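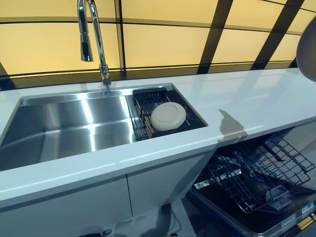

Sink with the rack in, dishwasher open on the right

From: Nabila Zerouali
To: Stirdale house list
Date: Oct 24, 2020
Subject: Re: [stirdale] Washing up in the shared kitchen

Tuấn Hoàng wrote:
> Could we agree on what goes in the dishwasher and what gets
> washed by hand? I have found plates sitting in the rack at the
> sink several times now and I never know whether they are clean
> or whether somebody has rinsed them and gone off. I put one
> away last week and it still had egg on the back.
>
> Also, is the rack meant to live in the sink? I moved it to
> cook pasta and then couldn't see where else it would go.
>
> Tuấn

Hello Tuấn, hello all,

Fair questions. I asked Rosalie what the arrangement was when she moved in and she said there wasn't one, so I will put down what I do and people can disagree.

Plates, bowls, mugs and ordinary cutlery go in the dishwasher. If you rinse a plate first, carry it over and put it in straight away. The door folds down right next to the sink so it is two steps at most. If the machine is running or full of clean things, leave your plate on the worktop to the left, stacked, and not in the rack.

The rack is for clean things only. That means knives with wooden handles, the bread board, the big Kesus pan, and anything else that shouldn't go through a hot wash. If it is in the rack, you should be able to pick it up and put it in the cupboard. I would be glad if we could all keep to that one even if we change the rest.

As for where it lives, I leave it at the right-hand end of the sink. It sits across the basin and drips where it should. If you need the whole sink, take it out and stand it on a tea towel, then put it back when you have drained your pasta. Please don't stand it on the bare worktop. The white shows every water mark and I have wiped it down twice this week already.
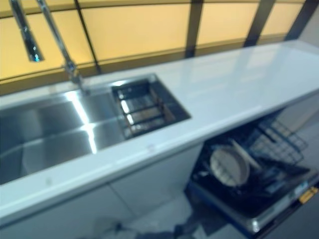
On loading: plates stand upright between the wires with a gap between them. Long things such as spatulas can go beside the plates if they are leaning and not poking up. Pull the rack out by its front edge and check that nothing is sticking through the bottom before you push it back.

Pichit asked me about tablets. They are in the cupboard over the kettle, in the Kornano tin. There were 13 left this morning. I can get the next box, but I bought the last one in January and again in summer, so perhaps Tùng could take a turn.

One more thing. If you open the door while it is still hot, the steam goes up under the worktop. Wait for it to finish and then leave the door down for a bit so everything dries. Last one to bed shuts it, please, I have walked into it in the dark and it hurts.

I haven't said anything about the filter. I cleaned it on moving in and not since. If anyone knows how often it needs doing, write back to the list.

Nabila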